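Chapter 2
Can It Clean Up After Itself?

In May the Sutska brochure promised a robot that would "tidy any bench." Brochures are written by people with tidy benches. This chapter takes the claim down to its smallest parts, starting with the ring and the blue rotary tool.
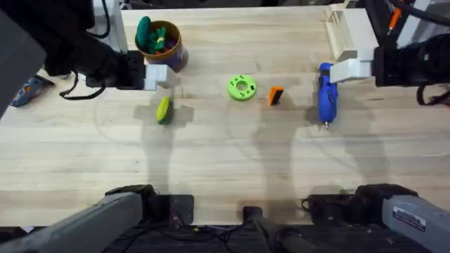
A child of four clears a table badly but cheerfully, and needs no calibration. A machine must decide what counts as a thing, where to grab it and where it belongs. Miss any of these and you own an expensive way of moving clutter.

2.1 One Hand Holds, the Other Waits

Two arms sound twice as good as one. Much of the time, one arm grips the green ring while the other stands by with open fingers, like a brother-in-law on moving day.

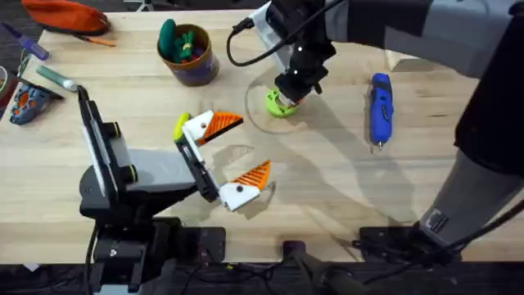
2.2 The View from the Wrist

Wrist cameras see the fingers very well and the job somewhat less well. Scissors at the back of the bench are a long way off when your own finger is in front of you.
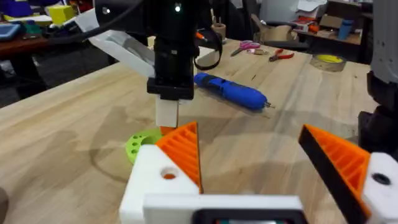
2.3 Before You Read On

Clear your own desk and time it. Allow 10 minutes, or 40 if you keep a drawer for cables.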